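4.2 Domestic photographs and the uncaptioned archive

The second group of material comes from the Asari collection, a set of 372 prints and digital files deposited by a single household and cataloged by Wakana Yoshida. Unlike the studio portraits treated in Section 4.1, these photographs were never meant for display. Most show interiors, and a large share show no person at all. The catalog treats them as one series, although the files were made with several devices and the prints come from at least two labs.

Writing on family photography has usually started with the album. The album gives the researcher an order, a set of captions and, in most cases, a compiler whose choices can be studied. The Asari material has none of these. The prints arrived in envelopes and the files in folders with default names. Yoshida's catalog therefore records the physical or digital container first and the subject second, a practice adapted from the finding aid for the Bimmont papers. We follow her numbering here.

Three questions were put to each item: whether a date could be assigned, whether the room could be matched to another item, and whether the photograph had been duplicated or printed again at a later time. A date could be assigned to only 53 items. Matching by room was more productive. Floor coverings, curtains and bedding recur across items and allow small clusters to be formed even when nothing else links them. Textile patterns are the most useful of these markers, as they survive poor exposure and partial views better than furniture does.

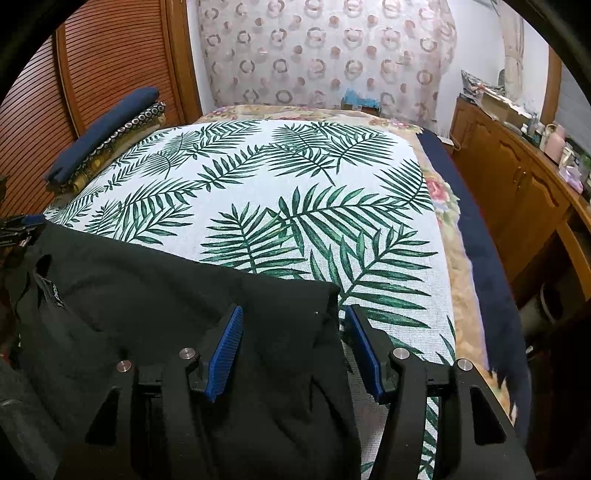
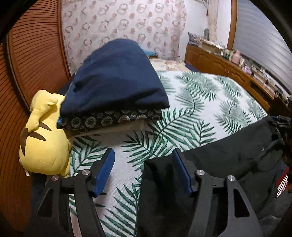

Figure 3. Palm-frond bedding with a dark garment (first) and with a folded navy blue blanket (second).

Clusters formed in this way should be read with care. A bedspread can be moved from one room to another, and the same printed fabric may be sold for years. We accepted a match only when two independent markers agreed, or when one marker was joined by evidence from the container. Under this rule, 15 clusters were retained. The remaining items were left as singles – a result that we consider more faithful to the deposit than a forced sequence would be.

The absence of captions also affects how the photographs can be interpreted. Aoki's model of the domestic image assumes a viewer who already knows the house and who supplies the missing names and dates from memory. Once the image enters a public archive, that viewer is gone. The model predicts that such items will be requested rarely and described briefly. Reading-room slips from the Prumham repository, where the collection is held, support the first part of this prediction but not the second. Readers who did request uncaptioned interiors tended to leave longer notes than readers of the portraits, and many of the notes dealt with fabric, light and the placement of everyday objects.

We do not take this as proof of a general pattern. The slips cover a short period, ending in July, and the readers were mainly graduate students with a prior interest in vernacular photography. The notes were also written on a form that left more space for description than for identification. A revised form with equal space for both has been in use since April 1, 2020, and the slips collected on it are considered separately in Section 5.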